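Unit 4: Litter box habits and house soiling in cats
Instructor: Remedios Magbanua
Reading for this unit: Palacios, chapter on elimination behavior

4.1 Terms
House soiling covers any urine or feces left outside the box. Marking is a separate behavior. A marking cat usually stands, backs up to a vertical surface and leaves a small amount of urine. A cat that is emptying its bladder squats and leaves a larger amount on a flat surface. Record posture, surface and amount before assigning a cause.

4.2 Medical causes
Rule these out first. Bladder inflammation, crystals, kidney disease, diabetes and arthritis can all change box use. A male cat that strains and passes little or no urine is an emergency and must be seen the same day.

4.3 The box
The usual starting point is one box per cat plus one. The box should be longer than the cat, measured from nose to base of tail. Older cats need a low entry. Many cats accept unscented, fine-grained clumping litter. Scoop daily. Strong cleaners leave odors that some cats avoid.

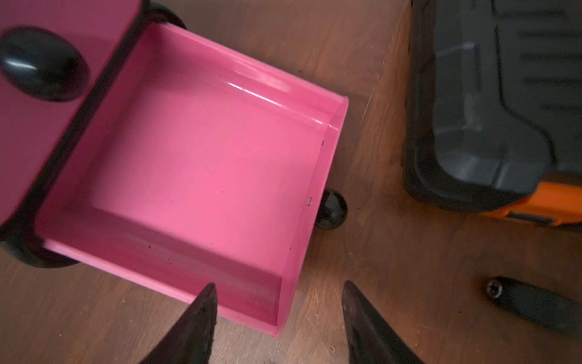

Pink plastic drawer, empty, with flat bottom and four upright walls.

4.4 Location
Boxes placed side by side count as one location. Spread them over the home, away from food and noisy appliances. In homes with a dog, the cat needs a route to the box that the dog cannot block.
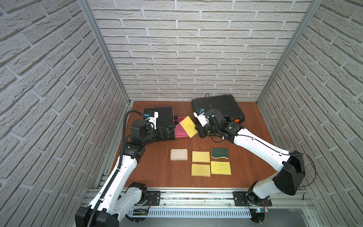 Changes to location should be gradual. Put the new box in place and leave the old one where it is until the cat uses the new one regularly. Change one factor at a time, or the log will not show which change mattered.

4.5 Assignment
Read the Talby case history. List the medical tests you would request and draft a floor plan with box locations. Maximum 300 words, plan not included. Due 2019-12-02.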